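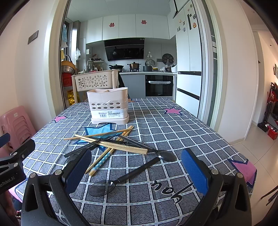
3. Camp setting and how reps were logged

3.1 Setting

Preseason camp, Grarkow football program, Canadian rules. Mornings on the turf field, afternoons inside for film and walk-throughs, dinner together after. Meals were not coded. Figure 1 shows a long-handled black spoon on a grey cloth with a white-lined grid and printed stars, pink and light blue.

We looked only at offensive skill players, meaning receivers, running backs and quarterbacks. 34 players dressed on the first morning and 33 were still in camp at the end. The one who left had a hamstring problem and went home; his reps stay in the totals up to that point and drop out after. Linemen were left out because they rotate as a unit at Grarkow and the rotation is set by the line coach before practice, so there's little to study. We'd like to come back to them.

3.2 What we counted as a rep

A rep is one snap in a team or seven-on-seven period with the player on the field. Motion counts. Blocking counts. Standing beside the coordinator asking which way the tight end goes does not. Individual drills were left out, as were special teams, although coaches told us more than once that special teams is where the bottom of the depth chart really gets decided. Fair point, and a limit on everything that follows.

Each rep was tagged with the group (first, second, or scout), the period, the player who threw the ball if it was thrown, and the result. Result codes were kept simple: caught, dropped, missed throw, broken up, run, dead play. Early on we tried to split drops into "easy" and "contested" but coders could not agree and the split was dropped.

Two coders, Areeba Janjua and Zulkifli Ong, worked from the sideline with paper sheets and checked them against end-zone video the same night. Where the sheet and the video disagreed the video won. Where the video was blocked (the tower on the east side gets in the way for anything run to the short side) the sheet was kept. Total after cleaning was more than 3000 player reps.

3.3 Depth chart

The staff posted a depth chart inside the locker room door after each practice. We copied it by hand. It was not always current. On one occassion a receiver had run with the first group all morning and was still listed third that night, and when asked the receivers coach, Pantelis Athanasiadis, said he had forgotten to move the magnet. So for the analysis we use who took the snaps, and treat the posted chart as what players were told. The gap between them is the thing we care about.

Moves up and moves down were both logged. Moves caused by injury were flagged separatly. A player moved up because the man ahead of him was getting his ankle taped is a different case from one moved up for good work, and earlier studies tend to lump them together.

3.4 Interviews

Short ones, players only, walking off the field or on the bus. Same opening question each time: where do you think you stand today? Then whatever came up. Thư Lò did most of these and transcribed all of them. First-year players talked longer than returning ones. Several returning receivers declined after the second scrimmage, which is when cuts to the travel roster were being talked about. We did not chase them.

Quarterbacks were asked an extra question, about who they looked for when a play broke down. Answers compared with the throw log in Section 4.

3.5 Coach contact

Kept to a minimum by agreement. Coaches did not see rep totals during camp. The offensive coordinator asked for them partway through and was told no, and took it well enough. He got a summary afterward, with names removed, which in a group this size hides less than one would want. All players were told this before signing consent forms.

3.6 Known problems

Weather. Lightning delay cost us most of a team period and the make-up session was run at half speed. Kept in, flagged.

Tempo periods. Snaps come too fast for paper. Coders logged the group and fixed the rest from video, so result codes there are only as good as the camera angle.

Jersey swaps. Players trade numbers in camp more than we expected. Corrected where caught. Maricica Dinu went back through the scrimmage video for this and found a few more, all among the running backs, none of which changed a group total enough to matter.

One team, one camp. No claim is made beyond that.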